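Flunum Community Garden: Where We Are With the Rain Barrel and Compost Project
Progress report to the Falteo small grants desk, August 13, 2021
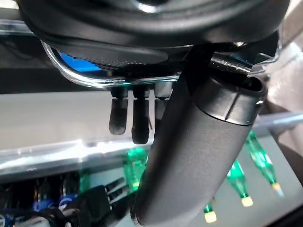
Hello again, and thank you for being so patient with me! I know this was meant to land in your inbox a little earlier, but the tomatoes had other ideas, and then the squash joined in. Anyway, it has been a good stretch for the garden and I have plenty to tell you.

When I wrote to you in April we had the money in hand and not a whole lot else to show for it. The ground by the north fence was still a mess of bindweed and old brick, and I was worried (I think I said so) that we'd lose the whole spring just clearing it. We didn't. A very stubborn bunch of us went at it with forks and a borrowed mattock, and by the time the beans went in we had a level strip long enough for the compost bays and the barrels both.

The compost

We built three bays, as promised in the plan. They're made from pallets lined with wire mesh, with boards that slide out at the front so you can get in with a fork. The first one is full and cooking away nicely. The second is getting there. The third is supposed to be for finished compost only, but people keep putting melon rinds in it, so I've painted a bigger sign.

What goes in has been better than I hoped. We get coffee grounds from Awan, the little cafe on the corner, and they've been very good about keeping the paper cups out. Grass clippings we have more of than we can use. What we're short on is brown stuff — dry leaves, shredded cardboard, straw — and the first bay went slimy and smelly for a while early in the summer until I worked out how much we needed to mix in. I should have stockpiled leaves last fall. This year I'm bagging everything I can get my hands on.

The rain barrels

This is the part that gave me the most trouble. The plan was to run a gutter along the shed roof and feed the barrels from one end. The gutter is up and it's straight (second try!). We have 2 barrels connected now, with a hose link between them near the top so that when the first one fills, the extra goes over to its neighbor. The taps on the first set dripped no matter how much tape I wrapped around them, so I sent those back and bought brass ones. They cost more but they don't drip.

We raised both barrels on cinder blocks to get a watering can under the tap. I'd go one block higher if I did it over. My back would like that too.

It has been dry, as you know, so they've been empty more than I'd like. One good thunderstorm filled them right to the top, though, and that kept the herb beds going for days without us touching the hose. I've put mosquito screen over the tops and I check it when I open up.

The money

I've spent most of the barrel and compost budget. The brass taps put me a bit over on hardware, but the pallets came free, so it evens out. There is $500 left, and I'd like to ask if we can move it from "tools and hardware" to "soil and seed." We own enough shovels. What we need is cover crop seed for the beds that will sit empty over winter, plus a load of wood chips for the paths, which are down to bare dirt by the gate and turn to soup whenever it rains. If moving it needs a form, just send it along and I'll fill it out right away.

Things that didn't go so well

The worm bin. I was so excited about the worm bin! I set it up against the south wall, and that spot gets far too much sun in the afternoon, and we lost nearly all of them in the first hot spell. I felt terrible. The new bin is in the shade behind the shed and I've started it small.

I also planned two open mornings and only held one. About the one we did hold I have only good things to say. We had 30 people come through, a lot of them with kids, and we ran out of lemonade and seedlings both. The second one got rained out (yes, the same storm that filled the barrels) and I haven't found a new date yet, but I'm aiming for early fall.

What comes next

Garlic goes in this fall, in the two long beds closest to the gate. Before that I want to spread the first bay's compost, sow rye and clover wherever there's a gap, and get the Iltia Street side edged so the grass stops creeping in. The barrels need to be drained and tipped over before the first hard freeze, and I've put that on the shed calendar in red marker.

You're very welcome to come by and see it all. Bring a bag — there will be zucchini.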